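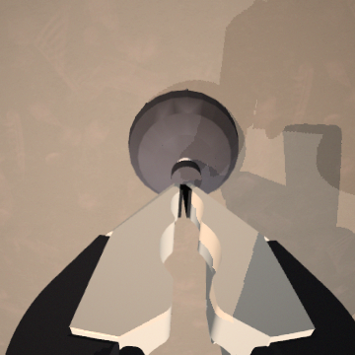 round thing, mauve gray, plaster-ish background. ok thread time

1/ So I moved to Fillville in June and have been trying to pick a paint color for the hallway ever since. It is now 20/10/2018. The hallway is still landlord white.

2/ I have 15 sample pots. FIFTEEN. They live in a shoebox and I know them all by name at this point

3/ Thing I did wrong first: painted little squares right on the wall, all touching each other. Don't. Every color looks like an argument with the one next to it. Paint a big piece of card, leave a white border, move it around the house.

4/ Also look at it at night. My "warm sand" goes full band-aid under the ceiling bulb. Gorgeous at 10 am tho

5/ Mauve gray is the one I keep coming back to. In the morning it's gray. By dinner it's basically purple. My sister hates it, my downstairs neighbor loves it, neither of them pays rent here

6/ Went to Mathur (the paint place on the Sernlow road, next to the tire shop) and the guy said get the trim color sorted FIRST. Wish I'd heard that four months ago. Trim is a creamy off white and it makes half my grays look dirty

7/ Beige people, I owe you an apology. I was rude about beige for years. A tan with a bit of pink in it is really nice on a bumpy wall, it hides all the patching

8/ And there is a LOT of patching. Whoever had this place before hung something every six inches. Filled 20 holes last weekend and my sanding arm is dead

9/ Quick math for anyone asking. The hallway is 526 square feet of wall once you count up the stairs. Two coats. Measure before you go to the store, I guessed low and would of had to make a second trip

10/ Flat finish looks best, eggshell wipes clean. I have a dog and a bike in that hallway so eggshell it is. Not happy about it

11/ Somebody asked about the Kutum limewash. Tried one pot. Love the cloudy look, hated putting it on, you can't stop halfway thru a wall or you get a line. Maybe for the bathroom

12/ Current ranking: mauve gray, pinky tan, that green I bought by accident. Green is climbing

13/ ok the card is dry, taping it up by the front door and leaving it there till Wednesday. No more pots. If you see me at Mathur send me home

14/ update: bought a pot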